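読了目安 4分

ハンドグリッパー自作のメモ。共有工房の隅で進めている分と、自宅の居間で回している分をまとめて書く。連投になります。

1/
構成は平行リンクの二指。駆動は手元のトリガー、ばね復帰。モーターは載せていない。目的は把持動作の記録なので、自分の手で動かせれば足りる。関節角はトリガー軸の磁気エンコーダで取る。

2/
リンクは3Dプリントの初版をすべて破棄した。ピボット穴が楕円に削れて、指先で左右にがたが出る。原因は穴の仕上げを省いたこと。二版目からは下穴を小さめに出力し、リーマで通してから真鍮ブッシュを圧入している。

3/
工房のErdal Saraçに図面を見せたら、がたより先に左右の同期を見ろと言われた。測ると右の指が先に閉じている。歯車の位相が一歯ずれていた。組み直して解消。

4/
指先のパッドは三種類試した。平らなシリコンシートは乾いた箱なら持てるが、球に近いものは逃げる。スポンジは厚みが戻らない。リブ付きが一番ましだった。リブの向きは指の長手に直交。平行にすると下に滑る。

5/
リブの硬さはZorlowの軟質材で落ち着いた。Alardの方は型離れが良い代わりに硬く、接触面が増えない。カタログの硬度表記は両者で測り方が違うので、並べて比べても意味がない。指で押して決めた。

6/
エンコーダの値は全閉が31、全開が1,772。中間の直線性は悪い。リンク機構なので当然で、ノギスで開口幅を測りながら変換表を作った。多項式近似は端で暴れるのでやめ、区間ごとの線形補間にしてある。

7/
記録側の基板はMeinecke。時刻は基板のカウンタで打ち、映像とは後で合わせる。最初はPC側の受信時刻を使っていて、USBのバッファの分だけ指の動きが遅れて見えた。同じ作りの人は先にここを疑った方がいい。

8/
工房で通した条件を自宅の居間に持ち込むと、だいたい崩れる。机は平らで固く、照明は一方向。居間は布を掛けたテーブルで、窓側が白飛びする。露出は固定にした。自動のままだと、手首を振るたびに明るさが変わって使えない。

9/
対象は食べ物が楽。形が揃わず、買い足せて、壊しても惜しくない。みかんの類は球に近く、皮に弾力があるので、パッドの当たりを見るのに向いている。なつめやしは表面にしわがあって滑りにくいが、小さいので指先の揃いが要る。

10/
箱の縁も条件に入る。浅い箱から取る場合、指を斜めに入れると外側のリンクが先に縁に当たる。真上から下ろして、赤道のやや下で挟むのが安定する。上半分を挟むと、閉じた拍子に下へ押し出される。

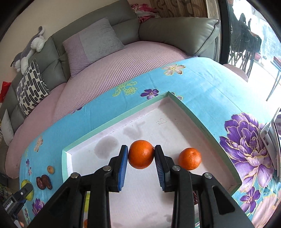 11/
閉じ量は、接触を感じてからわずかに足す程度。締めすぎると皮に跡が残り、次の試行で当たりが変わる。トリガーには機械的な止めを足した。ねじ一本で調整できる。止めの位置は465。

12/
試行は9月の分で2,000超。失敗の記録も消さずに残し、「滑り」「縁接触」「掴み損ね」の三つのラベルだけ付けている。細かく分けた時期もあったが、後から見返すと自分の基準が揺れていたので統合した。

13/
残っている問題。ピボットねじの緩み。ねじロック剤は中強度だと調整のたびに外すのが面倒で、低強度だと数日で緩む。次は段付きねじにして、締結と回転を分ける。

14/
変換表のスクリプトとリンクの図面は、Plestierという名前でまとめてある。段付きねじ版の寸法が固まったら差し替える。現行の図面はブッシュの外径が古いままなので、そのまま出力しないこと。

コメント（3）

Anneliese Böttcher
リブの直交は同意。うちではピッチを細かくしたら溝に皮の油が詰まって、数十回で滑り始めました。清掃はどうしていますか。

投稿者
無水エタノールで拭いています。間隔は決めておらず、滑りのラベルが続いたら拭く。ピッチは粗めのまま変えていません。

ねじ箱
段付きねじは首下の長さに注意。リンクの厚みより少し長くしないと、締めた時点で回らなくなります。薄いワッシャーで詰めるのが早いです。

お問い合わせ ｜ 図面・本文の無断転載はご遠慮ください ｜ ページの先頭へ戻る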